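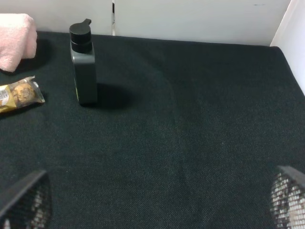

Wrist view, jaws open, dark cloth down. Bottle, towel and chocolates at left.

Print this thread | E-mail this thread

Wrist camera on the Kingi arm: cloth or bare table?

tormod_k
Second week with the Lirnis wrist mount. Exposure is locked at 165 and I can't get a stable mask on the pump bottle. Gray body, black cap, dark green cloth. The shadow on its right gets merged into the bottle, so the grasp center lands too far over. The pink towel segments fine at the same setting.

pelletgrind
Lose the cloth. Dark on dark is asking for trouble, and the folds will give you false edges once you raise the gain. Bare white table, same as your walls.

Kai-wen Hsiao
Disagree. I ran a white table for months and the clear wrapper ends on packs like that one washed out completely. Against dark cloth they show up. Keep it, pull it flat and tape the edges. Try exposure 200 and move the lamp more directly overhead.

pelletgrind
Tape doesn't hold on that weave. Clamps — and then the clamps are in view.

tormod_k
Went to 183 first, then 200. At 200 the bottle separates from its shadow but the right wall clips. Can I just mask the wall?

Kai-wen Hsiao
Yes. Fixed polygon, as long as you always shoot from the same home pose. The Lastarent build does it in the config, line 102.

oddbearing
Does that seam in the back wall bother anyone else? I had a panel gap get picked up as a vertical edge on every pass.

tormod_k
Inside the polygon now. Bottle mask is holding. Towel still to retest at 200.

Last updated: 5/25/20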